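Hard disk drive

A hard disk drive (hard drive, HDD, or "the spinny one" in my house) is a box that stores data on magnetic platters. I've been writing entries for this wiki for a while now and this is the page I get the most mail about, so I've rewritten it from scratch and tried to keep it friendly!

How it works

Inside the sealed case there's a stack of round platters on a motor, and a little arm that swings over them with a read/write head on the end. The head never touches the platter if all goes well. It floats on a cushion of air so thin that a speck of dust would be a boulder to it, and that's why you should never open one up on the kitchen table (I did this once, with a drive I was still using, and I'd rather not talk about it).

The platter surface is split into rings called tracks, and the tracks are split into sectors. When you ask for a file the arm has to swing to the right track and then wait for the right sector to come around. All that swinging and waiting is what people mean by seek time and rotational delay, and it's the reason an old computer takes forever to start up.

Sizes

The two sizes you'll run into are 3.5-inch, mostly for desktops, and 2.5-inch, mostly for laptops. Funny thing, neither one measures what it says. The 3.5-inch drive is close to 4 inches wide, and the name comes from the floppy disks that used the same bays. I love this kind of leftover.

Mounting

Older cases want four screws, two on each side. Plenty of newer ones use a plastic carrier (also called a caddy or a sled) that hugs the drive and slides into the cage. Carriers are great until you lose one, because the maker of your case probably used a shape all its own. My old Deltton tower came with 2 and I've been guarding them like family silver. 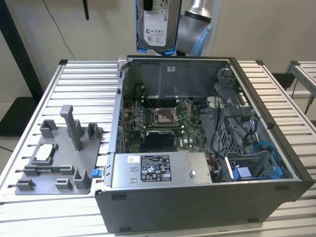

Obadia Temba wrote in to say that I'm too easy on carriers, that the plastic ones buzz as soon as the pins wear down, and that a drive screwed straight to the steel will always be quieter. I half agree! Rubber washers helped a lot in my case, and I've added them to the list of fixes on the Drive Noise page, but a worn carrier does rattle and there isn't much to do except replace it.

Capacity

My first drive of my own held 200 megabytes and I was sure I'd never fill it. Drive makers count in thousands and some operating systems count in 1,024s, so a drive sold as 800 gigabytes shows up as 745 on a lot of screens. You haven't been cheated, it's the same number of bytes written a different way.

Noise and wear

A healthy drive hums and chatters a bit. A steady click, click, click is bad news, and if you hear it, copy off whatever you care about first and look for the cause afterward. Heat and knocks are the usual enemies. I keep mine away from the floor, where the vacuum cleaner lives.

See also

Drive noise
Floppy disk
Solid-state drive
Risach backup method

Last edited 19 February 2026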